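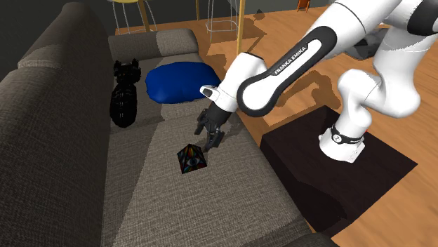 关于我们

弗莱诺(Flerno)语言学校。小班,成人为主,葡萄牙语、德语、丹麦语。也教中文,给外国人教。

地址没变,还是老邮局后面那栋,二楼。一楼是修表的,别敲错门。

先说清楚我们是什么。不是留学中介。不办签证,不代写文书,不卖“保过班”。每个月都有人打电话来问,所以写在最前面。上课,练口语,改作文,就这些。

怎么开始的

创办人安塞尔莫·科蒂尼奥(Anselmo Coutinho),葡萄牙人,波尔图附近长大。原来做软木出口,跑业务,到处飞,中文是在饭桌上学的。后来不想飞了。租了一间屋,一块白板,教邻居的女儿葡萄牙语。她要去里斯本读建筑。读完了,现在还在那边,逢年过节寄沙丁鱼罐头过来。

头一年只有葡语。学生少,房租倒是准时得很。安塞尔莫白天备课,晚上上课,中间自己贴广告,贴到公交站,被城管撕了两回,后来改贴在面包店里。面包店老板娘报了名,学了一学期,学会了点菜和吵价,说够用了。

第二年一月加了德语。教德语的老师姓沈,在温特图尔住过很久,口音偏瑞士,她自己也承认,所以上课放录音放得特别多。丹麦语是最后加的,本来只打算开一期,结果报名的人一直有,多半是家里有人在那边上班。现在丹麦语班反而最吵,元音太多,大家一起念,楼下修表的师傅上来问过。

现在的情况

在读学生67人。老师人数不写了,有全职有兼职,常有变动,以教务处门口贴的为准。每班不超过八个人,超过就拆班。宁可多排一节,也不加凳子。

学生什么人都有。护士,厨师,退休的地理老师,跟着配偶搬家的,还有准备考试的高中生。年纪最小的收十五岁以上,再小的我们教不好,附近有专门教小孩的,打电话来可以告诉你哪家。

有位学员学了三年葡语,只为了读一本小说的原文。读完了,说译本其实翻得挺好。又接着报了下一期。

课程

葡萄牙语:零基础到中高级。以欧洲葡语为主,巴西葡语每学期单独开一个口语班,两边的发音差别第一节课就会讲。想去巴西工作的请在报名表上注明,教材不一样。

德语:零基础到中级。高级班凑够人才开,去年没凑够,抱歉。

丹麦语:零基础和初级。听力占的比重大,写作业少,但要录音,每周录一段发给老师。不录的话进步很慢,这个没办法。

中文(对外):晚班,零基础起。拼音教得慢,汉字从第二周开始写。不喜欢写字的可以申请只学听说,证书上会写明。

一对一:都可以,价格另算,排课看老师时间。临时取消请提前一天说,当天取消算上过。

教材

主教材用弗拉德霍尔姆(Fladholm)那套,对话比较像真人说话,不会一上来就是“这是一支铅笔”。缺点是语法表太挤,字小,所以我们自己又印了一本薄的,19页,把动词变位重新排了一遍。学员免费拿,外面的人想要也行,来前台付个打印钱。

德语班另外配茨瓦伦(Zwahlen)的听力册。沈老师挑的,语速从慢到快,后半本挺难的,别灰心,老师当年也听不全。

词典自备,纸的电子的都行。上课查词典可以,刷别的不行。

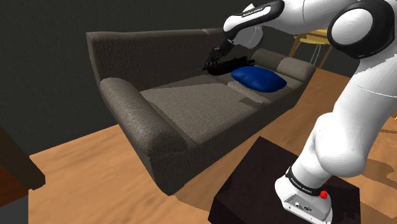
另外有个小书架,在走廊尽头,学员捐的书,随便借,登记一下名字就好。葡语小说多,德语的侦探小说更多,丹麦语就两三本童话,欢迎再捐。借走不还的也有,那本《里斯本地图集》如果在你家,请拿回来,不追究。

上课的方式

第一节课就开口。说错没关系,老师会等你说完再改。安塞尔莫最反对打断学生,他自己学中文的时候老被人打断,一句话说了半年没说完整过(他原话)。

每节课前十分钟聊天,用在学的语言,聊天气也行,聊昨晚吃什么也行。中间讲新内容。最后留时间复述,把今天学的讲给旁边的人听。讲不出来就是没懂,下次再来一遍,不丢人。

语法讲不讲?讲。但不会整节课讲。有的学员很爱语法,喜欢表格,那可以课后留下来,老师一般会多待一会儿。

作业改得比较细。红笔改错,蓝笔写更自然的说法,两种颜色分开看。有学员嫌红的太多,后来改成绿笔,结果大家看不清,又改回来了。

考试

我们不是考点。欧洲葡语和德语的等级考试请自己在官方网站报名,考前两个月可以报我们的冲刺课,只做真题类型的练习和口试模拟。过没过都请告诉我们一声,不是为了宣传,老师惦记。

校内有学期末小测,不计分,写评语。评语会寄到邮箱,没收到先翻垃圾邮件箱。

活动

每月有一次电影夜,原声,原文字幕,不放中文字幕。听不懂可以小声问旁边的人,小声。

“五提亚”(Wutia)语伴计划:把学中文的外国学员和学外语的中国学员配成一对,每周见面一次,一半时间说中文,一半时间说对方的语言。免费,但要守时,连着3次不来就换人。配对是教务手工配的,看兴趣看住得远近,所以会慢,催也没用。

烹饪课夏天停,厨房太热。秋天恢复,先做鳕鱼,还是鳕鱼。葡萄牙人有很多种做法,安塞尔莫打算都做一遍。

疫情期间的安排

2020年8月6日更新:线下班已经恢复,人数上限暂时再降低。进门量体温,登记,戴口罩。丹麦语的发音课戴着口罩实在没法上,继续放在线上。不方便来的学员可以整学期选线上,学费不变,教材邮寄到家。

线上课链接每周一换,不要用旧的,旧的进去是空教室,有人在里面等过半小时。

停课期间欠的课时全部顺延,不过期。想退的也可以退,按剩余课时算,填表就行,不用写理由。

学费和报名

学费按学期收,价目表在前台,也可以发邮件要。两人同报有优惠,老学员续报有优惠,两个优惠不叠加。发票当天能开,公司报销的请提前把抬头发过来,写对,写错重开要等一个礼拜。

报名前可以试听一节,不收钱。零基础的直接来,有基础的先做个小测试,二十分钟,口头为主,别紧张,只是为了分班。分错了也能换,开课两周以内随便换。

需要带:证件,一张照片(学员证用),笔。停车不好停,建议坐公交,老邮局站下。

招老师

长期收简历。德语最缺。有没有教师证都可以谈,试讲一定要有,二十分钟,对着真学生讲。学生的意见算数,算得还挺重。

工资按课时,备课另有补贴。不打卡,不拖欠,这一点可以问在职的老师,随便问。

联系

前台下午和晚上有人,上午多半没人接电话,请留言,会回的。邮件一般隔天回复。写信请写清楚想学哪门语言、什么时间有空、学过没有,省得来回问好几轮。

投诉也走同一个邮箱,标题写“投诉”,安塞尔莫自己看。他中文打字慢,回得短,别误会,不是生气。

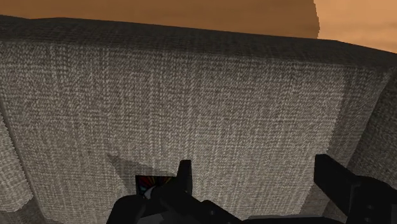 页面说明

本页文字由学校自己写,有错别字请指出来,上次有人一口气挑了好几处,已经该了。葡语版和德语版页面还在翻译,翻到哪儿算哪儿,以中文版为准。转载请注明弗莱诺语言学校。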